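# The fridge by the window

The smallest fridge on our floor has its door wide open, and I've come to ask about it over a bottle of Coke.
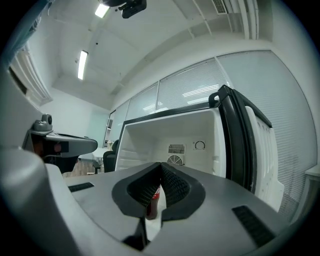

**Words by the newsletter editor, Marnlow Building, second floor**

I've walked past the drinks fridge more times than I could tell you and never given it a thought, so when our office manager said she'd talk to me about it for as long as I liked, I assumed she was being polite. She wasn't! We were still going when the next meeting wanted the chairs.

"It came with us from Clulledell," she told me. "We left two perfectly good sofas behind and I made them find space on the van for that."

The old office had a proper kitchen, you may remember, with a full-height fridge that smelled of somebody's soup from December right through to the spring. The little white one was bought for visitors' drinks and nothing else, and she has held that line ever since. Drinks only. No sandwiches, no yoghurt, no half a lemon in a saucer.

I asked what happens if she finds a yoghurt.

"I move it to the kitchen and put a note on it. I don't throw food away, I'm not a monster. But I do put a note on it."

She empties the whole thing every few weeks for a clean, and she has firm views on how that should go. Everything comes out first, including whatever has been standing in the door. Then it's warm water with a spoonful of bicarb, a soft cloth for the walls, and an old toothbrush for the folds of the rubber seal. ("You would not believe what lives in a seal.") She does the ridges on the side walls last, one at a time, which I found oddly soothing to hear about.

The back is where people go wrong, she says. Ours has its fan on the back wall, behind a round guard, with a slatted grille over the top of it, and she won't have anybody spraying anything in that direction. A barely damp cloth over the slats and that's your lot.

And then there's the dial. It's a small round thing to the right of the fan, and I confess I'd never noticed it. She has.

"Someone turns it up every summer. They think it'll cool the drinks faster. It doesn't, you just get frozen Coke by the morning and then somebody's got to clean up after it. I'd like that printed, please."

Consider it printed.

We moved on to the serious business of loading. I would have guessed you just put bottles where they fit, but there's a system. Tall bottles stand in the door, labels facing out so that people can choose without rummaging. Cans go inside, at the front, with a gap left at the back for the air to get round. New stock goes behind old stock. She did a stint in the café at Szűcs before she came to us and says it has never left her – she rearranges other people's fridges at parties, and has been asked to stop.

The order itself comes from Miltico and arrives every 17 days, an interval she couldn't explain and has given up querying. They once sent 100 bottles of tonic water by mistake. We drank it for months. I think there may still be a few under the stairs.

I wanted to know whether she'd ever thought about getting something bigger, what with the number of people on the floor now, and she looked at me as if I'd suggested selling the building.

"If it's bigger, people will put lunch in it. The size is the whole point. You open it, you can see what's in there, you take your drink, you shut the door. Shut the door! Could you put that in as well?"

She'd also like it known that the blinds behind it are best kept down in the afternoon, as the sun comes through that long run of windows and she doesn't want it falling on the fridge all day. She asked for the spot by the wall when we moved in and was told there wasn't a socket. She is still asking.

Before I went I tried to get a favourite drink out of her for the box at the end, the way we do with everyone. It took her longer than anything else I'd asked. Coke, she decided, in a bottle, very cold, no glass. Then she changed it to tea.

*Requests for the next drinks order can go on the sheet in the kitchen. Please don't ask for tonic.*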